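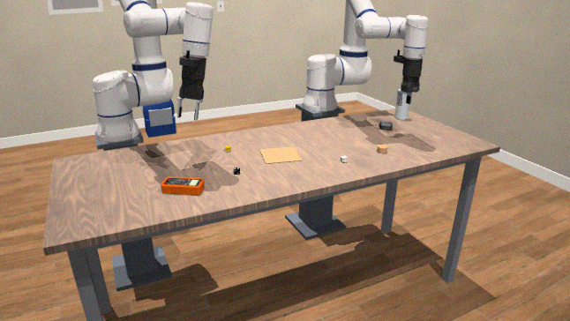

Plarkska Calf Milk Warmer, 300 liter

Mobile tank on 3 wheels. For dairies feeding whole milk or replacer. Built by Royer, sold and serviced in the US out of our Govisthorpe yard.

In stock. Ships on a pallet, freight quoted by zip code. Call before you order if you have no forklift or loader at your end, we can arrange a liftgate truck.

What it is

Stainless tank, electric heating element in the floor, paddle mixer on top, dosing pump with a hose and nozzle. Fill it in the milk house, warm it, push it down the row. Nozzle has a trigger and a preset, so every calf gets the same amount unless you tell it different. We set the preset at 3 quarts before it leaves, change it with the two arrow keys.

Most people buying this are coming off buckets and a hand cart. If you're feeding fewer than a couple dozen calves look at the smaller one, the Kadano. Same pump, no drive motor, quite a bit less money.

Specs

Tank: 300 liters, single lid, hinged at the back
Drive: electric, forward and reverse, walking speed
Tires: air filled, front pair fixed, rear one steers
Hose: 6 feet, food grade, swivel at the pump end
Drain: bottom valve, full bore
Charger: built in, plugs into a regular outlet
Heating: needs its own 240 volt circuit, cord is included but plug is not
Width: 44 inches at the axle. Measure your narrowest gate first. Please.

Mixing replacer

Water first, then mixer on, then powder. Put the powder in dry and it cakes around the element and you'll be in there with a brush. Start with half your water, get it smooth, top up with the rest and let the mixer run untill the lumps are gone. Follow the bag for temperature, brands are different.

Whole milk - warm it slow, low setting. High setting is for water and wash only.

Cleaning

Rinse lukewarm right after feeding. Then hot wash with alkaline detergent, run it through the pump and hose, not just the tank. Drain. Acid rinse a couple times a week, more if your water is hard. Leave the lid cracked and the bottom valve open between feedings.

Nozzle comes apart by hand. Two o-rings in there, keep spares, they walk off.

Batteries

Plug it in every night. Don't run them flat, it shortens the life and is not covered. In a cold barn expect less out of a charge. Check water level monthly if you got the wet cell version. Sealed batteries are extra, ask.

What comes in the crate

Tank unit with drive and pump
Hose and nozzle, fitted
Seal kit
Long handled brush
Manual, English and French. The French one is better, working on it.

Options

Longer hose
Sealed batteries
Second nozzle for group feeders
Pasteurizing kit - factory fitted only, can't be added later so decide now
Work light

Warranty

One year parts on pump, motor and controller. Tank welds 3 years. Hose, tires, o-rings and batteries are wear items. Freeze damage not covered, drain the pump in winter if the unit sits anywhere unheated.

Customer comment

"Feeding over 44 calves morning and night with one person now. Steering is stiff when the tank is full, you get used to it. Wish the lid had a better latch." - Ilir Milošević

New latch is on all units built since June, and we can mail one out for older tanks. Two bolts, same holes.

Parts and service

Parts: Solène Carré
Service and warrenty: Mathis Lemaire
Have the serial number ready, it's stamped on the plate by the charger socket.

Used and demo units come up now and then, not listed on the site. Ask Mathis.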